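Dumellow Wardrobe Task: Fault Subset
Data card, issued 2023-10-03

Episodes from the Idthorpe apartment in which the robot halted while moving soft items between wardrobe levels. 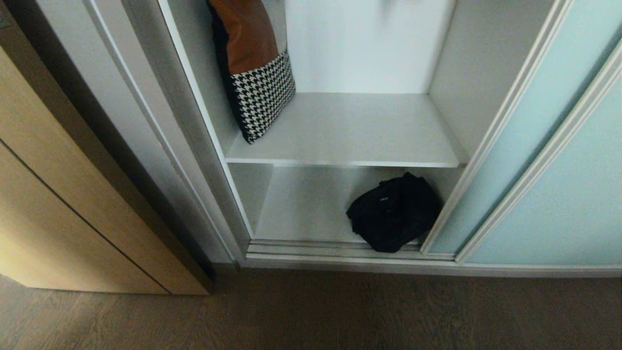 Fault
In 6 of 125 episodes the wrist force limit did not trigger on contact with the shelf edge. The arm continued until the operator pressed the stop. There were no injuries. The cause was traced to a stale threshold file in the Grundov controller.

Labelling
Affected episodes carry the flag "late_stop". They must not be used to train contact behaviour. The cushion and the black bag are both labelled as soft items.

Status
Corrected in December firmware; retest pending.

Contact: Gillespie Haldane, Petrenko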